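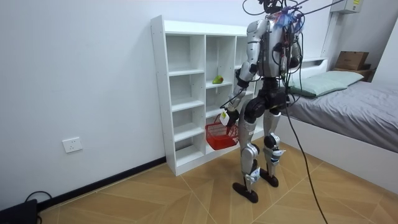
Ticket 2378: Wi-Fi drops in back bedroom, router "optimized" by provider
Status: Open (vendor says resolved, I don't agree)
Product: Varora home router, firmware updated in February
Location: Mollbridge, second floor, back room
Opened: 4/21/20

Problem as reported

The connection in the back room drops several times an evening. The laptop still shows full bars, but no page loads. It comes back by itself after 90 seconds or so of nothing, or right away if I turn the laptop's Wi-Fi off and on. The front room has never had the problem. It started the week after the firmware update, and support keeps telling me the update could not have caused it.

What support suggested first

Reboot the router. Did it. Reboot the laptop. Did it. Factory reset, and then type everything back in by hand. Did that too, and lost my port settings in the process. Drops resumed the same evening.

I was then told the walls were probably to blame. The walls were here last year, when it worked.

Step 1. Rule out the laptop

Borrowed a second laptop, different make, two years newer. Put both in the back room, both pinging the router nonstop. They dropped within a second of each other, four times in one evening. So I don't accept "it could be your wireless card" and would like that line removed from the ticket notes.

Step 2. Rule out the line coming in

Ran a desktop on a cable straight into the router for the same evening. 2,378 pings, none lost. The internet side is fine. Support asked me to run their speed test anyway. It gave a very nice number, which tells me nothing about a connection that dies and comes back between tests.

Step 3. Rule out distance and furniture

The chat agent said large furniture can block signal and asked what was in the room. Bed, white cubby shelves, wood-look floor. Particle board and plastic baskets do not stop radio waves, but fine. I moved the laptop to four different spots, including the doorway, where you can see the router down the hall. Signal reading was strong in all of them. It dropped in all of them.

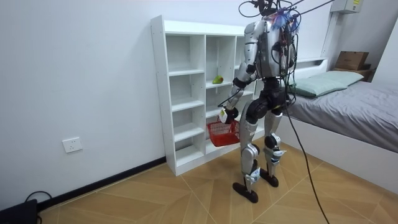

Step 4. Turn off "Smart Steering"

This is the setting that pushes devices between the 2.4 and 5 bands. The February update turned it on without asking. The release notes call it an "improved roaming experience." I have one router. There is nowhere to roam to.

Turned it off, gave each band its own name, put the laptop on 5 only. Better for two evenings, then two drops on the third. So it's part of the story at most. The support page in Lukham's help center says this step "fixes the issue in nearly all cases" and has a green check mark next to it. I'd like to know who checked.

Step 5. Fix the channel

The router was set to Auto. The log shows it changing channel over and over in the evening, and here we finally get somewhere. Every drop I wrote down lines up with a channel change in the log, give or take a few seconds. Log entries look like this:

radar event detected, leaving channel
channel check in progress
channel available

For anyone who hasn't met this before: some 5 band channels are shared with radar, and the router has to get off them if it thinks it hears any. That is normal. Hearing it this many times in one evening is not, at least not in a neighborhood with no airport. My guess is the new firmware is too jumpy and is calling ordinary noise radar. It is a guess. I can't see inside their code.

Set it by hand to channel 44, which isn't one of the shared ones.

Step 6. Wait

Left everything alone for five evenings, one laptop set on top of the shelves and one on the bed. No drops on either. I'm not calling it fixed, I've been fooled by two good evenings already.

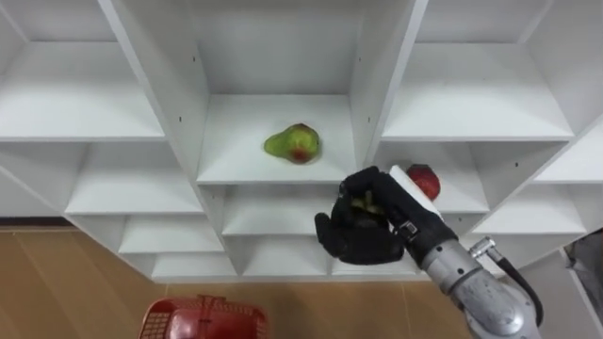
Back room shelves, with a pear in one of the cubbies.

Vendor reply (pasted from email)

"Thank you for your patience. We have reviewed your case and your line is performing within normal limits. We recommend our mesh add-on for larger homes. Your ticket has been marked as resolved."

My reply

This is not a larger home. The line was never the complaint, see Step 2. I am not buying a second box to work around a setting in the first one. Please answer these:

1. Did the February firmware change how radar is detected, yes or no?
2. Why does Auto keep going back to the shared channels after leaving them?
3. Can I go back to the previous firmware, and where is the file?

Added later

A second agent, signing as Abdel Rahman support desk, says question 1 has been "passed to the product team." No answer on 2 or 3. Still on channel 44, still no drops. Ticket stays open on my side until I get the firmware file or a yes or no on question 1.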